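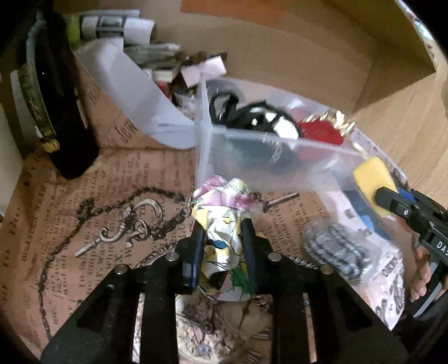 Figure 1. Crumpled floral-patterned material, paper or thin film, with an open box.

Decorative Wrapping and What Happens to It
Project report, Materials and Waste course
Submitted 30th September

Introduction

Decorative wrapping is used once in most homes and then thrown away. It gets much less attention than bottles, cans and cardboard, and the sorting rules for it are hard to follow. In Gresis, where the survey for this project was done, the printed guide from the town has one line on it: "gift wrap — paper only." The guide does not say how a person is supposed to know what is paper and what is not.

This project looked at two questions. The first was whether people can tell paper wrapping from plastic film by looking and touching. The second was what they do with it afterward. The original plan also had a part on ribbon and tape, but that was dropped in February when it became clear that there was not enough time to do it properly.

Background

Wrapping sold in stores falls into a few types. Plain paper is made of wood fiber and can usually go in with other paper if there is no glitter or foil on it. Coated paper has a thin plastic layer on one or both sides, which gives shine and holds color better but makes the fiber harder to recover. Film is all plastic, most often polypropylene, and is common around flowers and gift baskets. Tissue is paper, but the fibers are short and many recycling plants do not want it.

Printed patterns make these harder to tell apart. The same flower design can be printed on paper or on film, and once either one has been crushed and opened out a few times it loses its shine and picks up creases. Clear film is easy to recognize. Printed film is not.

The usual home check is the scrunch test. The material is squeezed into a ball and let go. Paper tends to stay in a ball and film tends to spring back open. Most advice pages mention this test, but they do not say much about coated paper, which can go either way.

Method

Samples were bought from two stores. Brulletti is a stationery store on Leclerc Street and sells wrap by the sheet. Masine is a florist a little farther along, and it sold us offcuts of the material it uses for bouquets. There were five kinds of sample: plain paper, coated paper, tissue, printed film and clear film. All of them were cut to the same size, and each sample was used by only one person so that nobody got one that was already creased.

People from 21 households took part. Most were neighbors or parents of classmates. Each person was given the samples in mixed order and asked to say what each one was made of, first by looking, then by handling, and then after doing the scrunch test. They were then asked which bin they would put it in at home. Answers were written on a sheet by the interviewer. People were not told the right answers until the end.

A weighing exercise was also done at home. Decorative wrapping from birthdays and deliveries was kept in a bag and put on a kitchen scale. The scale was not very good with light items, so loose pieces were saved up until the bag held at least 100 grams and then weighed together.

Results

Clear film and tissue gave people no trouble. Plain paper was also mostly named correctly, although several people changed a right answer to a wrong one after handling it because they thought it felt too smooth.

Printed film was the hardest by looking alone. Handling helped, mainly because of the sound, and the scrunch test helped more. Coated paper was the opposite. People were fairly sure about it at first and less sure after scrunching, when it opened partway and stopped. A few asked to do it again.

The answers about bins did not match the answers about material very well. Some people correctly said that a sample was plastic and then said they would put it in with paper anyway, "because it is wrapping paper." Others said all wrapping goes in the trash, whatever it is made of, and had never looked at the guide. Reuse came up more than expected — one household keeps a drawer of folded sheets and irons the paper ones on low heat.

The home weights were small. Cardboard boxes from the same deliveries weighed far more than the wrapping inside them.

Discussion

By weight, decorative wrapping is a minor part of household waste. The concern is that the wrong kind gets mixed in with clean paper. The name "wrapping paper" seems to be part of the trouble, as it is used for both materials.

The scrunch test is useful for separating plain paper from film. It should not be relied on for coated paper. A tear test might work better there, as a plastic layer sometimes stretches along the torn edge, but this was not part of the survey and we only tried it on leftovers.

A printed mark on the sheet would help. The sheets from Brulletti had a material label on the outer band only, and the band is thrown away first. The florist offcuts had no label.

Limits of the project

The group was small and most people in it live near each other. They also knew they were being tested, so they probably took more care than they would over a trash can at home. Glitter and foil were left out and should be included if the survey is repeated.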